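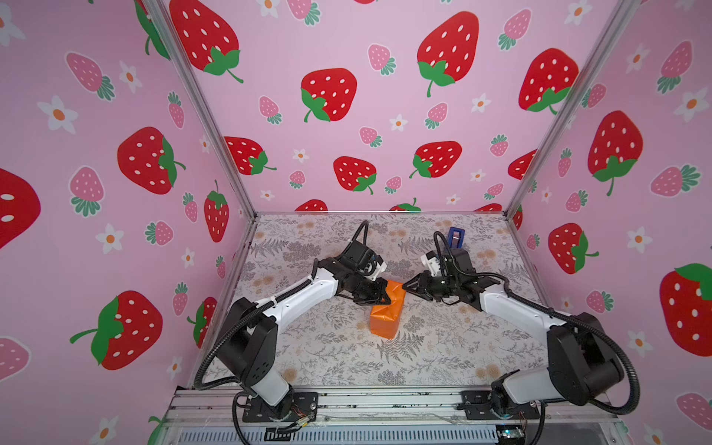
Ninska Song and Scripture List

Hi, and thanks for stopping by! I keep this list for anyone who works with small-language churches and wants to know what songs and Bible portions already exist before starting something new. It grew out of a spreadsheet I made for my own church in Rurnbridge (we support a translation team overseas and kept asking them the same questions over and over), and then other people started asking for copies.

What you get

One table, 2,877 rows, saved as plain CSV in UTF-8. Each row is a single item: a hymn, a psalm, a Gospel portion, a recorded story, that kind of thing. There are 61 languages in it so far. Some have hundreds of items and a few have only one, so please don't read the row count as a measure of how much a church is singing!

The columns

There are nine:

item_id – my own number, never reused
language – the name the speakers prefer, when I know it
other_names – older names you may run into in mission reports
kind – song, portion, or story
title
title_english – my plain translation, sometimes clumsy
form – print, audio, or both
year – left blank if the source doesn't give one
source – where I found it

Where it comes from

I used three sources. The biggest is the Tikkanen hymnal index, which is wonderful for anything printed and hopeless for recordings. Then there's the Omis cassette catalog, typed in by hand over one very long August, so expect typos in the titles (mine, mostly). The rest came from letters and emails from church workers. I left out anything they asked me not to share.

Things to watch for

Spelling of language names is all over the place. If you can't find yours, search other_names before you give up. Dialects are the messy part – I list them separately only when the source does, and the hymnal index and the cassette catalog don't always agree. Also, a blank in the form column means I don't know.

I haven't included lyrics or Scripture text. Those belong to the people who wrote and translated them, so you'll need to ask the publisher listed under source.

Using it

Copy it, print it, pass it around your missions group. I'd love a mention of Ninska if you publish something from it. Corrections are very welcome, and it helps a lot if you send the item_id along with the fix.

Last updated January 20, 2018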